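Category: Lab Life / Interviews

Brendan Mac an tSaoi keeps 262 vials of frozen cells in a tank at the Flolham labs, and he trusts maybe half of them. "The other half came with paperwork," he says. "That's how I know to worry."

His group grows organoids, little clumps of gut tissue raised from adult stem cells. The trouble is that two clumps from the same donor can behave like strangers. One buds and folds as the textbooks promise. Its neighbor sits there as a smooth ball and sulks.

For years he blamed the donors. Then he blamed the students. In March he got around to blaming the gel, the sticky support the cells grow in, and there he found something. His team tested 40 batches and saw that the stiffness wandered from one to the next. "We had a lovely paper on cell fate," he says. "We now have a less lovely paper on jelly." 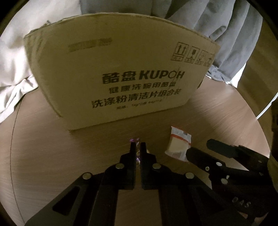

Counting what counts

The new project, Madigan, grows every line in two gels at once and logs how many clumps form buds. It has scored 1452 wells so far, all by eye. Software was tried. "It was very confident about air bubbles," says Mac an tSaoi.

He would like other labs to report their gel batch next to their donor details, and he has been asking at meetings with limited success. One colleague told him it would make the methods section too long. "It was a review article," he says. "It didn't have a methods section."

As for the sulking clumps, he has grown fond of them. Moved to a softer gel, a few bud within days. Most don't, and he is in no hurry to say why. "I've got a grant that runs two more years," he says. "Let's not rush them."

Last updated: March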